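The table that is supposed to look after itself

The table in Ghazal Kermani's kitchen cost more than her first car, and she would like me to know that she regrets this only on weekdays. It came from Tzanetos, a small furniture shop that sells pale wood tables with a promise attached: no coasters, no placemats, no fuss. I went to see her with some doubts about that promise. She has been selling off other people's old furniture for 25 years and has doubts of her own.

"They all say it," she said, before I had my coat off. "Every finish I ever heard of was the one that would save you the trouble. Then you read the care sheet."

The care sheet for hers runs to four pages. She keeps it in a drawer with the receipt, and she read me the part where the owner is asked to wipe up spills "promptly." She wanted to know how prompt. I called the shop to ask and was told that it depends on the spill.

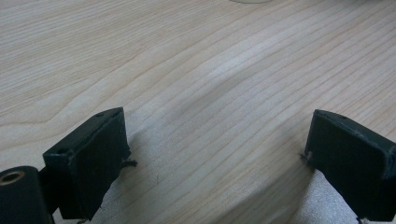
The grain of the tabletop

What she will defend is the grain. It runs in long, close lines and in places it arches up like a flame, and she says she picked this top over two others because of that. The shop had a name for the figure and a surcharge to go with the name. She paid the surcharge.

"I knew what I was doing," she said. "You pay 691 dollars for the legs and the frame, and then the rest is for a pattern a tree made by accident. I don't think that's foolish. I think it's foolish to pretend you're paying for something else."

I asked whether the finish mattered to her at all. There is a slight sheen to it, enough to catch the light from the window without looking like plastic. She shrugged. The brochure calls it Brindby Satin and says it was tested through 2000 wipes. I asked what kind of wipes, with what sort of cloth, and whether anything was on the cloth. She laughed at me, but she had put the same question to the salesman and he had gone to find someone else.

"He came back and told me it was a lot of wipes," she said. "Well, I can see that. It's a number with three zeros."

Kermani does not use the spray the shop sells alongside the table. She thinks a damp rag does the same job, and when the rag fails she goes to a scouring pad, very lightly, with the grain. The care sheet says never to do this. She has been told off for it by her sister, by the shop, and by a man in Manton who refinishes bar tops and who, she points out, would be glad of the work.

I told her I was on the side of the care sheet. A rough pad on a satin finish sounds to me like a slow way of ending up with no finish. She did not argue so much as wait for me to stop.

"Maybe," she said. "Come back in March and look at it. If there's a dull patch, you can write that I was wrong. But I've seen tables that people protected so hard they never ate at them, and those look terrible too. They fade around the fruit bowl."
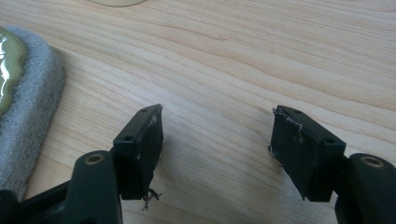 The wood and one of the gray pads. The manufacturer advises against the combination.

She has less patience for the word "natural," which turns up on every page of the brochure. The wood is natural, she allows. She is not sure about whatever sits on top of it. I asked the shop for a list of what goes into the finish and got a reply saying it was "100 percent inspired by traditional methods." I read this out to her twice.

"Inspired," she said. "I'm inspired by traditional methods. I still own a dishwasher."

Would she buy it again? She took her time over that. The last table was a secondhand one from a sale in Brotau, dark and scratched, and it asked nothing of anybody. She gave it to her nephew and has thought about asking for it back. She likes the light color of this one in the mornings. She doesn't like how carefully her guests put their cups down.

"I'd buy the wood again," she said. "I wouldn't buy the four pages."

I asked if I could borrow the care sheet to copy out the part about spills. She said I could keep it.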